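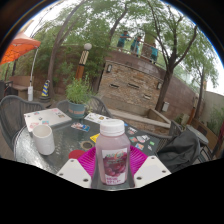 Home | Talks | Slides | Notes | Contact

Last updated 4th December

Prustance and the Ernthorpe shop: speaker notes

Slide 1. Title. Give the subject: a grocery delivery app opening a walk-in shop with a counter at the back. State that all figures come from the firm's own trading note.

Slide 2. Background. Prustance began as an app only. Orders were packed at one depot and carried by Rititz, the courier firm. There was no public door. Delivery cost per order was the largest item after stock.

Slide 3. The site. Former bank branch, Ernthorpe, corner unit. Floor area 1,000 square feet. Lease of 5 years with a break at year 4. Holanda did the fit-out and supplied the tills. Pause here for the floor plan.

Slide 4. How it works. Customers order in the app and collect, or walk in and pay at the till. Both routes draw on the same stock record. Explain the hold rule: an item in an app basket is held for five minutes, then released to the shelf.

Slide 5. First month. 1,628 orders collected in person. Walk-in sales are recorded separately and are not in that number. Do not add the two. Say so aloud, as the question came up last time.

Slide 6. Problems. Stock record lagged behind the tills at lunch. Returns from app orders could not be scanned in the shop. Holanda has changed the first; the second is open.

Slide 7. Costs. Rent and staff are fixed, courier fees are not. Show the chart, read out the axis labels, move on. Rititz rates are confidential, so give the shape of the line only.

Slide 8. Questions. If asked about a second shop: no site has been named. Leave slide 3 on the screen.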